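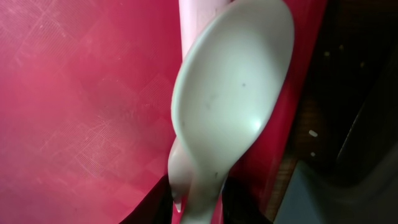
Kitchen and Table Skills, Siltuno Neighbourhood Centre

The Last Ten Grains: clearing a table after rice
Speaker notes, Ebere Okeke
Monday night session, main room, 62 chairs out. Bohdan Nazarenko doing the intro and the clicker.

Before I start
Water. Lapel mic on, not the handheld (I need both hands for the bench bit). Rice jar and peanuts already on the bench, lid loosened. Ask Bohdan to leave the spoon up on the screen while people are finding seats, it's a good thing to look at while you take your coat off.

Opening (6 minutes)
Evening everyone! Thank Bohdan. Thank whoever brought the lemon slice, it's very good and there's still some on the back table.

So, I love clearing up. I know that's a strange way to begin, but I do, I love it about as much as cooking and on some nights more. And rice is my favourite thing to clear up after, because it's so bad! It gets everywhere. It rolls, it sticks, it hides under the edge of the bowl and then you lift the bowl and off it goes across the table.

Look up at the spoon for a second. Big, white, deep, with a lovely round bowl to it. I want one that size in every drawer. And see how much a pale spoon tells you: there's one tiny dark speck on the inside and a little grey smudge, and you'd never spot either on a dark one. The speck might be a crumb, might be a mark that's there for good. Run your thumb over it and you'll know. A crumb moves.

Then the red next to it, with all those fine scratches criss-crossing. I'm very fond of a surface that looks like that. Mine at home is worse.
(Pause. Ask: who's got a tray at home that's scratched like that? Hands. Usually most of the room.)
Tell them they can put their hands down and that nobody needs a new tray.

Spoons as clearing tools (11 minutes)
Most people reach for a cloth first. With rice, please don't! A damp cloth and loose grains gives you a paste with lumps in it, and a dry cloth flicks them on the floor.

Start with whatever will scoop. A serving spoon is terrific. Wide bowl, decent rim, long enough handle that your knuckles stay out of the food.

Bench demo 1. Tip a small handful of uncooked rice on the bench. Scoop straight down first and let them see it fail, the grains just run away from the rim. Then lay the spoon nearly flat and bring the rice to it with the side of the other hand, or a bit of stiff card. Slow. The slower you go the more you get.

Bench demo 2. Same thing with peanuts mixed in. This is where it gets fun, because nuts and rice don't want to travel together. The nut bits ride up over the rim and the rice slides under. Tilt the handle down a touch and take the nuts first.

Let two people from the front row have a turn. Keep it quick, last time in June it ran away from me and we lost the tea break.

Things people ask at this point:
Would a dustpan do? Yes, if it's one that only ever lives in the kitchen.
What about a vacuum? On the floor, go for it. On the table I'd still scoop, the noise puts an end to any conversation and the conversation is half of why I like doing this with company.
Cooked rice? Different animal. Coming to it after the tray.

Knowing your surfaces (8 minutes)
Three sorts of surface and they all behave differently under a grain of rice.

Timber. Warm, forgiving, and the grain of the wood will hold rice in any groove it has. Sweep with the grain and you'll get nearly all of it in a go or two. Sweep across and you'll be there till supper. Pale rice on brown timber is easy to see if you get your head down low and look along the table toward the window.

Smooth trays. Everything slides, which is good when you're tipping and terrible when you're walking. Scratched ones hold a bit more. If yours is scratched, give it a proper wash with a soft brush now and then and let it dry standing on its edge.

Boards. A board that's had nuts on it will have nut dust on it. Brush first, then wash. If there's anyone at your table with a nut allergy, the board that had the nuts gets washed on its own, hot water, fresh cloth, and the cloth goes straight in the wash too. Say this bit slowly and say it twice. It's the only bit of tonight I'm strict about.

(Bohdan, next slide when I say "right, a real table".)

The tray, and why I go on about trays (11 minutes)
Right, a real table. There's rice all over the wood, more on the dark board with what look like bits of peanut through it, a clear plastic bin up the back, and then my favourite thing in the whole talk, the red tray with the dishes on it. Pale blue plate, light blue bowl, soft green bowl. Gorgeous together, I'd eat cereal off that plate every day of the year.

Ask the room: where would you begin? Let them call out. There's always somebody who says the tray and somebody who says the board and they're both a little bit right.

My order, for a table in that state:
Tray first, but only to look at. There are a few grains on it around the bowls. If you pick it up and walk now, those are on the floor by the doorway. So lift the bowls, get the grains up, put the bowls back.
Then the board. It's got the most on it, and a board is something you can pick up and tip. Hold it level over the bin, lower it right down, then tilt. The closer the edge is to the bin the less it bounces.
Then the timber. Spoon and card, working toward you.
The stray bit of nut near the board: fingers. Just pick it up! People chase one piece of peanut with a cloth for ages.

A word on how the dishes sit. The plate and the green bowl are over to the left side of the tray, and the green bowl is right up against the edge. Before I carried that one anywhere I'd bring everything in toward the middle, heaviest piece closest to my body. Bowls can go on the plate if the stack's low and steady. If it wobbles on the table it will wobble much more on your arm.

Clear bins, quickly. I'm a huge fan. You can see when they want emptying. Have one on the table while you work and you'll halve the walking, and with kids helping it's even better, they love watching it fill.

Bring out my own tray here and do the carry, from the bench to the back table and back. Thumbs on top, fingers spread under. Look where you're going and not at the bowls.
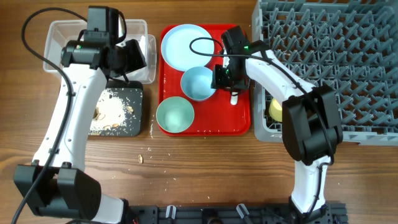 Cooked rice (7 minutes)
As promised. Leave it alone for a bit! Fresh cooked rice smears, and once it's dried on the timber it lifts off with the edge of a spoon in one piece. On plates and bowls it's the opposite, get cold water on them straight away. Cold first, then hot. Hot water straight onto starch makes glue, ask me about my good saucepan.

And don't send it down the sink in handfuls. A few grains, fine. A bowlful, scrape it to the compost or the green bin depending on what your council takes.

Leftovers: into the fridge as soon as you can after the meal, shallow container, lid on. I don't leave rice sitting on the table through the whole of dessert and I'd love it if you didn't either.

Doing it together (6 minutes)
Tell the story of the street dinner at Lykkegaard, the little hall down by the boat ramp. Long tables, everybody's own bowls mixed up, three different rice dishes and a peanut sauce with whole nuts through it. We cleared it singing. I was on spoons, my aunt was on trays, and two teenagers I'd never met did the boards with a fierceness I still think about.

What worked that night: one job each, and you stay on it. Trays don't stop to scrape. Scrapers don't carry. When two people both do a bit of everything they end up meeting in the doorway with full hands.

(If we're running over, cut the singing part. If we're running early, sing.)

Have a go (the rest of the time)
Everyone up to the side tables. Each table gets a bag of dry rice, a small scoop of roasted chickpeas in place of nuts, a tray, a board, a spoon and a bin. No peanuts at the side tables, they stay on my bench.
Make the mess properly. People are too polite about it. Tell them to throw it!
Bohdan takes the two tables by the stage, I'll take the rest.
Listen for the sound of rice on the floor and go there first.
Swap jobs at the bell.

Questions I should be ready for
Best spoon to buy? Whatever's wide with a comfortable handle. Op shops are full of them.
Can the swept-up rice be used? From a clean table, for next time's practice, yes. We keep ours in a marked jar and it's never for eating.
Scratches on a tray, are they a worry? Faint ones, no. If you can catch a fingernail in it, I'd keep that tray for carrying and not for food.
Felt or cork under the bowls? A damp tea towel on the tray does the same job and washes easily.

Finish
Thanks again to Bohdan. Sign-up sheet for the knife sharpening night is by the door. Brooms are in the tall cupboard, left side. Lemon slice!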